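News > Business > Home & Kitchen > Storage

Gratel says its nesting kitchen set will save shelf space. We'd like to see the shelf

3 May 2023

Gratel has announced a kitchen set called Nandon, made up of bowls, flat covers and pans meant to be put away inside or on top of each other. It goes on sale in August, and the company says it will free up 42 percent of the cabinet space that an ordinary set takes up.

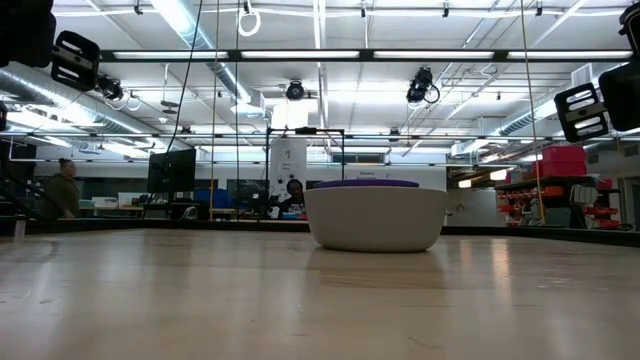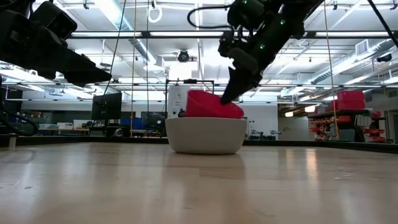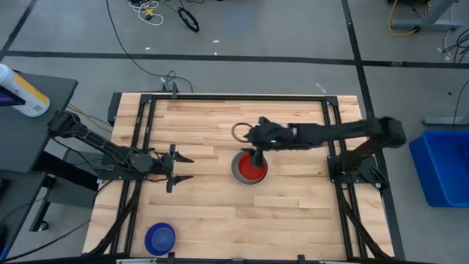 Photos: Gratel

That is a big number for some bowls. The announcement runs to several screens and does not say what an ordinary set is, how many pieces it has, or what kind of cabinet it was sitting in when somebody worked out the percentage. We asked. Gratel sent back a paragraph saying the figure was "based on typical household use" and repeating that customers would "feel the difference every time they open the door."

The full set has 13 pieces and will cost $118. It will be sold first through Kobzar, the housewares chain, at its Bistedstead store and on its website, and then at other Kobzar stores if the first ones sell. Single pieces will not be offered at the start. If you break a bowl in the fall you will be waiting, and Gratel would not say for how long.

The idea is simple enough. Each color is supposed to tell you where a piece goes. White bowls are the base. Purple goes flat on top. Red goes inside something, and dark blue is for the table. Gratel calls this "putting away by color" and says even a small child or a tired guest will be able to do it without asking.

Maybe so. A white bowl with a flat purple disc over it, like the one in the first photo, does look tidy, and you could put something on top of that disc if it stays where it is. Whether it stays is another matter. The covers do not clip or screw down. They rest. Anyone who has opened an upper cabinet with resting lids in it knows how that goes, and Gratel's own care sheet says covered bowls should be stored "at or below counter height." A good share of the cabinets in a good many apartments are above counter height. The care sheet does not mention them.

The red pieces raise a different question. In the second photo a red piece sits tilted in a white bowl, with part of it standing up past the rim. Space saving depends on the inside piece staying under the edge of the outside one, and a piece that leans over the rim takes up room above it. You could straighten it. You would then have to straighten it each time, with the bowl out on the counter, and we suspect most people will drop it in at whatever angle it lands and close the door.

Gratel's answer was that the pieces "find their place with practice." We are not sure that dishes should need practice.

The pan is the more convincing part. The third photo has one with a gray metal rim and a red circle inside it, and a pan is a sensible place to keep something flat. Pans are wide and shallow, and the space inside them is mostly wasted once they are in the cupboard. People have been filling that space for years with lids, trivets, folded dish towels and the good plates they are afraid to stack any other way. None of that cost $118.

The dark blue piece at the lower left of the same photo has ridges running around it in rings. The announcement spends a lot of words on the rings, which it says help the blue pieces sit together in a stack. We have no reason to doubt it, but we do wonder how they clean up after oatmeal. The set is listed as dishwasher safe, top rack only. Run through the care sheet a second time and you find that the flat covers should be washed by hand "for best color life." The covers are the part with the color code on them. If the purple fades to gray, the code goes with it.

There is also the plain matter of what people already own. The 42 percent is a comparison between a house full of Nandon and a house full of something else. Very few buyers in Bistedstead are going to empty their kitchens on the way home from Kobzar. They will bring in a 13-piece set and put it next to the bowls they had before, and for that household the space saved is less than nothing until something gets thrown out or given away. We asked Kobzar whether it would take old bowls in trade, even for a small discount. A reply from the store said there were "no plans at this time."

We have been here before with storage sets. Spice racks that only take one shape of jar, drawer dividers cut for a drawer nobody builds, food boxes whose lids look the same size until you try to close one on a bowl of soup. The common problem is that they work beautifully on day one. The display at the front of the store is set up by someone with time to do it and a table with nothing else on it. A kitchen at 7 in the evening is a worse test and a better one.

Gratel does deserve some credit. The warranty is 2 years and covers chips at the rim, a place where other makers tend to say no. The packaging is cardboard, with no foam. The colors are easy to tell apart, at least purple from red from dark blue, and the instructions fit on one card. For a person moving into a first apartment with empty cabinets and no bowls at all, the price is not crazy, and the color idea could be of real use when three roommates are all putting dishes away in their own fashion. Readers who don't see color well may have a harder time – there are no marks or letters on the pieces, and Gratel said only that it was "listening to feedback" on that point.

What we would want before August is pretty ordinary. A list of the sizes, across and top to bottom, for each piece. The announcement gives none. A picture of the whole set stacked in a real cabinet with the door shut. The name of the set it was compared with. A price for one replacement bowl and one replacement cover, which are what people will need sooner or later. Gratel told us that sizes would be "shared closer to launch." The bowls presumably have their sizes already.

Kobzar will take orders online beginning in August, with pickup at the Bistedstead store. The return window is the chain's normal one, and opened sets can come back only if every piece is in the box. Keep the box. And measure the shelf before you order, including the height, with whatever is living on it now still in place.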